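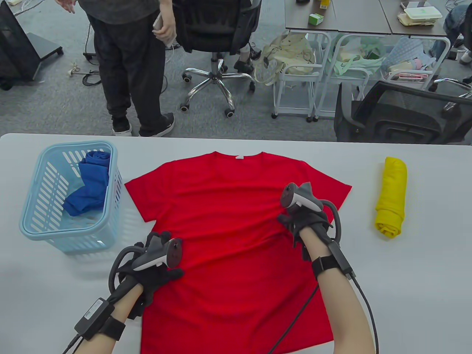
Datasets > Textiles > Tillcombe wash records
Search this repository Go

Tillcombe Wash Records

Shrinkage and color-loss records for cotton clothing, kept by the Tillcombe laundry co-op. The table has 2,503 rows, one per garment per wash.

Fields
garment_id, fiber, color, wash_temp_f, dryer (y/n), length_before, length_after, notes

Lengths are in inches, collar seam to hem. Blank dryer values mean line dried. Rows entered before November use the old color names; see colors_old.csv. Red and yellow were never split into shades.
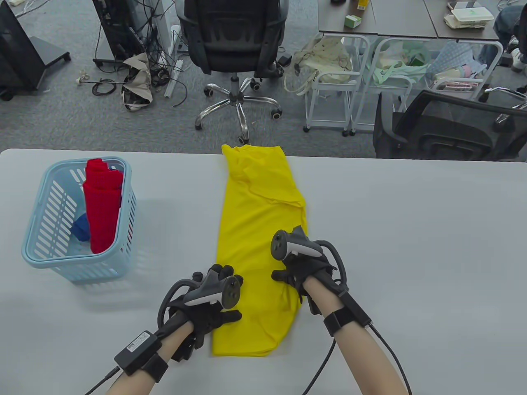
Nanami Sasaki wrote that length_after should be left blank when the hem has twisted, and that 10 rows still carry a guess. Those are marked "twist" in notes and will be fixed in version 2.

Known gaps
Wool is not covered. Blends are listed by main fiber only.

Contact: Isamu Yagi
Last updated 5 April 2024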